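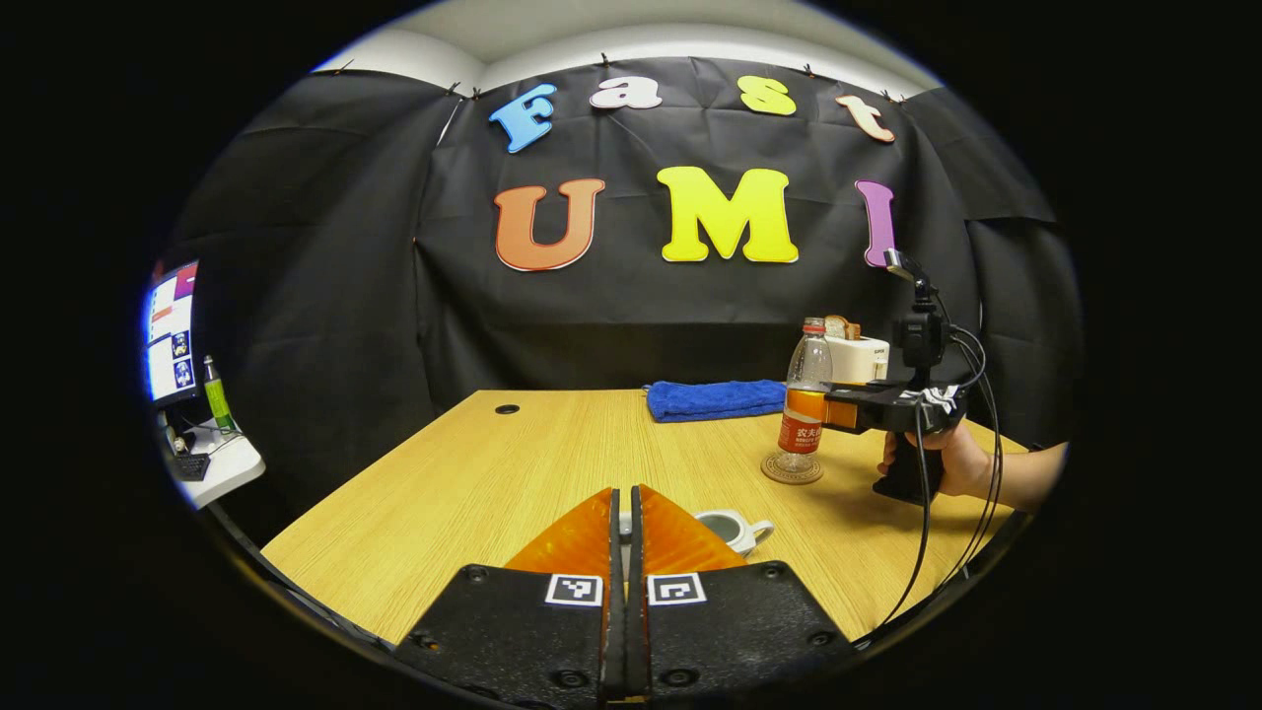 Will the picture book still be ready for the spring school visits?

The book is on track for the spring visits. The text is final, 22 of the 32 pages have finished art, and the printer is holding our place.

Progress report, Trelley Press
Project: "Nenotau Goes to Sea," a picture book for children ages four to eight about life aboard a Coast Guard cutter
Period covered: September through December

Text

The manuscript is 1014 words, down from the 2426 we submitted with the application. Most of the cuts came out of the engine room chapter, which had too many part names in it. The story now follows one watch, from the wake-up call to the evening meal, and the ship's dog Nenotau is on every spread. We kept the rescue scene but moved it later, after two first-grade teachers told us their classes lost interest once it was over.

Two retired crew members read the draft for accuracy. They corrected the order of the flags on page 9 and asked us to change "captain's hat" to "cover." We made the flag change. We left "hat" in the story and put "cover" in the word list at the back.
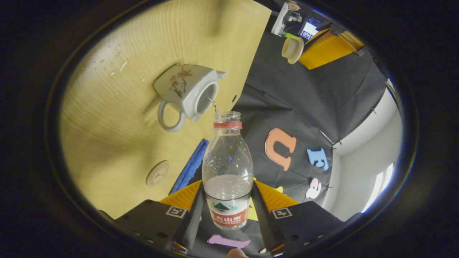 The word list has grown to two pages as a result, and the note for parents has been shortened to fit. It covers what to say when a family member is away on patrol, and it was reviewed by a school counselor at the base elementary school.

Art

The remaining ten pages are all in pencil. The night spreads (pages 20 to 25) took longer than planned. The first proofs printed too dark and the dog could not be seen against the deck, so the illustrator repainted them with a lighter blue. New proofs are due in January. The cover is approved, with the title moved up to leave room for your logo.

Printing and distribution

Usmani Printing has quoted for a first run of 600 hardcover copies. Of these, 300 go free to school libraries and family centers near Coast Guard stations, as agreed in the grant. The rest will be sold through Jidasus Books, and income from those sales will pay for a second printing.

Shipping to Alaska and Guam was left out of our original budget. We ask permission to move the unspent travel money to cover it. The total grant amount does not change.

Reading trials

We read the draft aloud at three schools in October. Children liked the bunk room page best and asked for it again at two of the three. The page about paint and rust got no reaction, and we have cut it to a single line. One school asked for a Spanish edition. We have not costed this.

Next steps

Finish the pencil pages and check the new night proofs in January. Send files to the printer in February. The next report will include the final page count, the delivery list and receipts for the art fees.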